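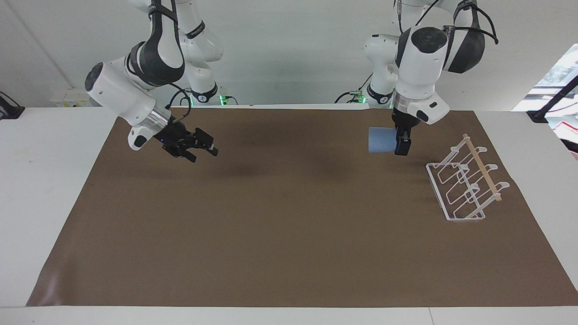 Brokport Community Seed Library: Your Questions

Do I need a card to borrow seeds?
No card at all! Just sign the notebook by the door, take up to 60 packets a year (that's plenty for most yards, believe me), and happy planting.

Do I have to bring seeds back?
We'd love it if you did, but beans and tomatoes are the easy ones to save, so start there and don't fret about the squash. Squash cross with everything.

How many kinds do you have?
Nearly 400, and more every March when the Quintero gardeners clean out their jars.

My packet has no date on it. Will it still grow?
Try ten seeds in a damp paper towel first. If six or more sprout, go ahead and sow. Yuzhen Wei is glad to look over anything older.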